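Kavemier Shared Workshop — Table Rules Working Group
Minutes of the February meeting 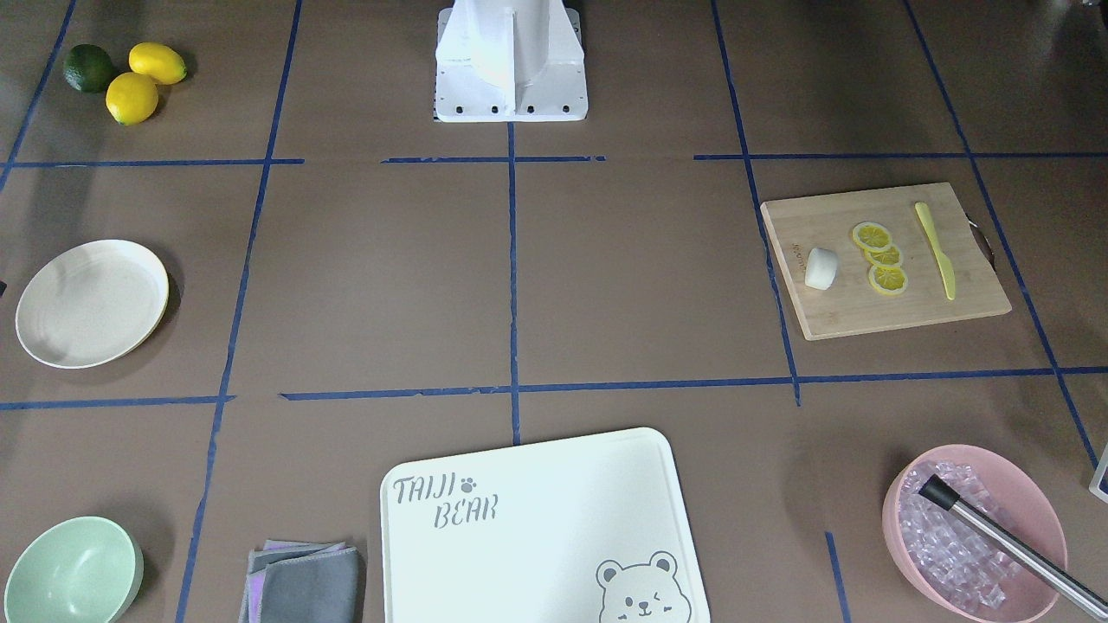 Present
Mariann Szilágyi (chair), Barnabás Gál, Piroska Farkas, Enikő Takács (minutes)
Apologies: Jenő Orbán, who sent written comments on items 3 and 5.

The meeting opened at 9:30 a.m.

1. Minutes of the previous meeting
Accepted with one correction. Under "Guarding," the words "operator side" should read "base side." Enikő has changed the copy on the shared drive.

2. Taped cells on the tabletops
Piroska presented the draft rule on table layout. It says that every tabletop used for arm work is divided into cells with tape, that each item in a task setup is assigned a cell on the setup sheet, and that the sheet stays with the table until the task is closed.

Barnabás asked whether the lines have to be straight and the cells equal. On the kitchen task table they are neither, and he has had no trouble working from them. Mariann said the rule should cover what the tape is for, which is putting things back where the sheet says. Agreed that uneven cells are allowed if the sheet is drawn from the table as taped. A sheet copied from another table is not acceptable.

There was a longer discussion about items that lie across a line. Piroska wanted these banned. Barnabás pointed out that a large cutting board or a folded cloth will not always fit inside one cell, and that moving the tape each time is worse. Agreed wording: "An item may cross a line if the setup sheet shows it crossing." Small items such as fruit are to be kept inside one cell.

Gaps in the tape are to be repaired before a new task is opened. Lifted tape is to be repaired the same day.

Action: Piroska to revise section 2 and send it out.

3. Clear area in front of the base
The draft requires the cells nearest the base to be free of objects at the start of a run. Jenő's comments supported this but asked that it apply only to the middle cells, as the outer ones are needed for storage positions. On the kitchen task table the two middle cells are kept clear and the props sit toward the edges. The group took this as the model for the text.

Agreed: middle cells clear at start, outer cells may be used. Any other arrangement needs a note on the sheet and the initials of a second person.

4. Knives, rods and similar items
Enikő reported on the prop list. Plastic knives only are allowed on arm tables. Metal knives stay in the locked drawer, including for trials run with the arm powered off.

Barnabás raised long metal tools resting across bowls. The draft is silent on them. His view is that a rod extending past the rim should be treated as a long item and have its direction marked on the sheet, with the free end pointing away from the arm. Piroska thought the direction should depend on the task. Left as follows — direction must be marked, choice of direction is up to whoever writes the task.

Action: Barnabás to write one paragraph on long items.

5. Food, ice and liquids
Jenő's written comment was that real food should not be used at all. Mariann did not want to go that far, as Getitel has asked for two tasks with cut fruit later in the year. Agreed that artificial food is the default and that real food needs approval before the session. Real ice is treated as a liquid: tray underneath, towel within reach, table wiped between runs. Props that look like food must be stored apart from the break room shelves.

Enikő asked that the sheet state "real" or "artificial" beside every food item, including slices. Agreed.

6. Table edges
Bowls and boards placed at the edge were discussed briefly. Mariann would like a fixed margin. Barnabás said a margin would cost the small tables a full row of cells. No agreement. Carried over.

7. Numbering
The rule book now runs to 63 rules, several of them repeated between chapters. Rules 4 and 134 in the old Skirura numbering say the same thing about emergency stop checks in different words. The newer wording will be kept and the old numbers listed in an appendix, so that sheets already in use can still be read.

Action: Enikő to prepare the appendix.

8. Other business
The Kerekes order for replacement tape has been placed. Barnabás asked for the same color as before. Mariann will confirm with the supplier.

The meeting closed at 11:10 a.m. Next meeting to be set by email once Jenő is back.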